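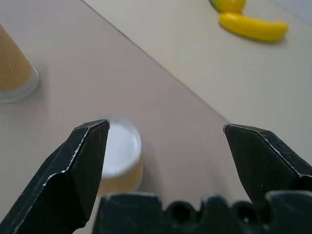 The two pale tabletops, side by side

Skokgate Community Forum > Home and Garden > Joining two tables for a long lunch

skaradach_sue
Posted 17 October 2018

Hello all, I'm after some advice from anyone who feeds a crowd more often than I do. We've got the whole family coming for my mum's birthday lunch and the only way to seat everybody is to push tables together. I've been putting it off because last time we did it the join drove me mad all afternoon — glasses tipping, peas rolling down the crack, my uncle leaning on one end and the whole thing drifting apart under the gravy. I have one good long cloth that was my nan's and I'd love to use it, but it shows every bump underneath. Do I pad the join, clamp it, or just put the bread basket over it and hope?

Valtteri P
Clamp it, Sue. Two small G-clamps on the underside rails, with a scrap of cardboard so you don't mark the wood, and it won't shift an inch. I did our Christmas table this way and had three teenagers leaning on it the whole time. Check the heights before you do anything else, though. If one is lower, fold a beer coaster under each leg until your hand runs across without catching.

himon_hen
Oh please don't clamp it! I know Valtteri means well but I've barked my knees on those things at my sister-in-law's and whoever sits in the middle will be cursing you by dessert. An old flannelette sheet folded double, right across both tables, then your nan's cloth on top. It softens the edge, it keeps the noise of the plates down, and a spill doesn't go straight through to the timber. For the legs, tie the two inside pairs together with a bit of soft rope. My mother did it for every christening and funeral in our street and I never saw a table move.

Valtteri P
Rope stretches, Hen. And you can put the clamps well back from the edge, where no knee is going to find them.

himon_hen
You haven't met my husband's knees.

Agnese Ķēniņš
I'm with Hen on the flannelette, it makes such a difference to how a good cloth hangs. What I'd add is to think about who sits where. Nobody enjoys straddling the join with a table leg on each side, so I leave that place free and use it for the big dishes and the water jug. Then people on both ends can reach, and you aren't passing hot potatoes over somebody's head. Sakalauskas on the main street used to sell felt underlay off the roll too, if you can't find a spare sheet. I got mine there in May and it's been through the wash plenty since.

skaradach_sue
You're all so kind, thank you. I think I'll go flannelette on top and clamps underneath, well back, and Hen can scold me later. Agnese, I hadn't thought about the seating at all and I'd put my poor dad right on the crack! Does the felt need ironing, or will it lie flat by itself?

Agnese Ķēniņš
Give it a night laid out on the table and it should settle. Cool iron if it's stubborn.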